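Equipment > Grippers > Vutside two-finger gripper

Vutside two-finger gripper, sold through Jakudent

Jakudent lists this one as a shelf-picking gripper for "everyday household goods." We would read that phrase slowly before signing anything. Household goods have thin handles, round tops and shiny faces, and the sales sheet was written with boxes in mind.

Price is $3000 with fingers. The wrist camera is another $600, and you will want it. Spare finger pads come in packs of 6.
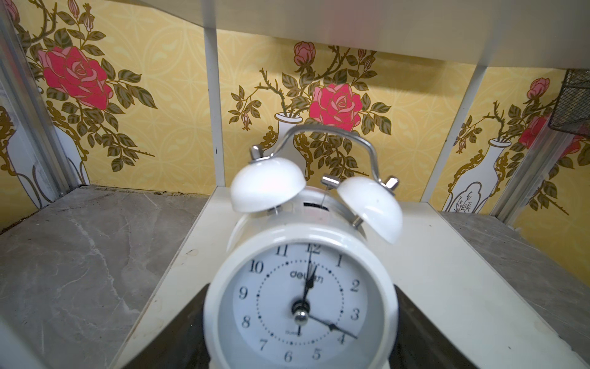
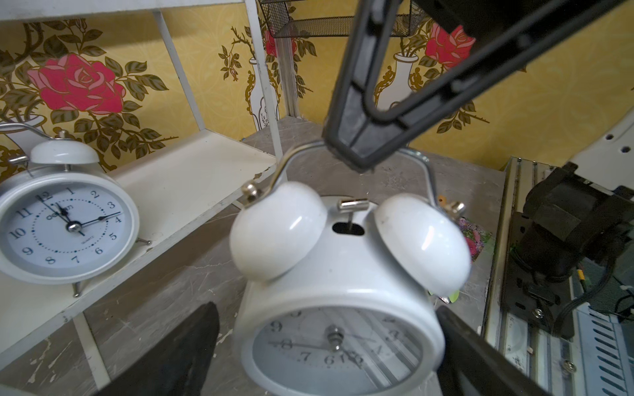

White twin-bell alarm clock with a thin carrying handle, in both views.

Ask for a trial on your own worst items. Bitar, who make the mount, will lend one for 20 days; Jidell will not. Count how often the arm misses, and who has to walk over and reset it, then put that time in the budget next to the hardware. The listed cycle rate leaves it out.

Lead time has slipped since April. Get the ship date in writing. The warranty excludes cables, so price a spare set too.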